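Skimunell Water District
Regular meeting of the Operations Group
Minutes - November

Present: Benito Echevarría (chair), Eleri Griffiths (distribution), the metering supervisor, the billing lead, the district engineer, the recording clerk.
Apologies: the laboratory manager.

The meeting opened at 4:05 p.m.

1. Minutes of the previous meeting
Approved with one correction. Under item 6, "Dokel Road main" should read "Dokel Road lateral." The main was not part of that work order.

2. Matters arising
2.1 The pressure logger at Danko Street has been returned by the supplier with a new battery pack. It is back in service.
2.2 The easement letter for the north tank access track has gone out. No reply so far.
2.3 The spare chlorine analyzer remains on the shelf. Carried forward until the laboratory manager is present.

3. Meter replacement
The metering supervisor reported on the change from the old mechanical meters to the Truvo radio-read units. The district has 2826 active service connections. In the last period 123 meters were replaced, all in the lower zone. A further 50 units are in stock and assigned to Danko Street and the two courts behind it.

Most of the time lost was at seized curb stops. Where the stop cannot be turned by hand tools, the crew now leaves the meter in place, tags the box and moves to the next address. A separate visit is booked for the stop itself. The group agreed to keep this arrangement.

Old meters are being bench tested before scrapping if the register shows more than 20 years of service. Results are entered in the metering log under the original account number. 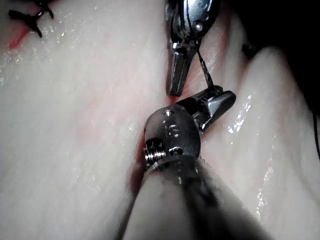 Will a customer's bill be adjusted for past years if the old meter is found to read low on the bench?
The district does not back-bill for a slow meter. The new meter starts from its own opening read, and the account is charged on that basis from the date of installation.

The billing lead asked that opening reads be entered on the day of the swap. Late entries caused estimated bills on several accounts in the lower zone. Agreed.

4. Distribution and leakage
4.1 Eleri Griffiths presented the night flow figures. Minimum night flow into the upper zone was 106 gallons per minute, measured between 2 and 4 a.m. The figure has risen slightly over two periods. The lower zone is steady.
4.2 Step testing of the upper zone is proposed. Valves on the ridge loop would be closed in sequence overnight and the inlet flow recorded after each closure. The district engineer noted that the valve at the foot of the loop does not appear on the current map and should be located first.
4.3 Discussion of customer notice. Pressure will drop at the top of the ridge during the test, and two houses there may lose supply for short periods. Door cards to be delivered in advance, with the time window printed on them.
4.4 The Dokel Road lateral was repaired with a full-circle clamp. Backfill has settled and the patch needs a second lift of asphalt before the first hard frost.

Action: Eleri Griffiths to locate the ridge loop valve and propose a night for the test.
Action: district engineer to arrange the second lift at Dokel Road.
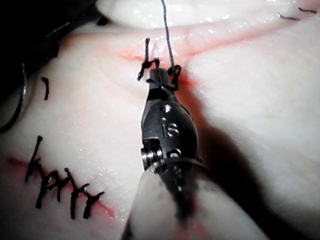
Operations Group minutes, November, illustration 2.

5. Hydrant flushing
Flushing is complete in the lower zone and half done in the upper zone. The rest is held until after the step test - flushing flows would mask the night readings. Three hydrants drained slowly and have been marked for pumping out before winter. One cap chain is missing.

6. Budget lines
Asphalt and clamps are over the estimate. Meter boxes are under, mainly owing to the number of existing boxes found fit for reuse. The chair did not favor moving money between lines until the radio-read invoices have been matched to deliveries. No change made.

7. Other business
7.1 The gate code at the north tank will be changed. New code to be given in person.
7.2 The on-call rota for the holiday period is one name short. Benito Echevarría will cover the gap if it is not filled by the next meeting.

The meeting closed at 5:20 p.m.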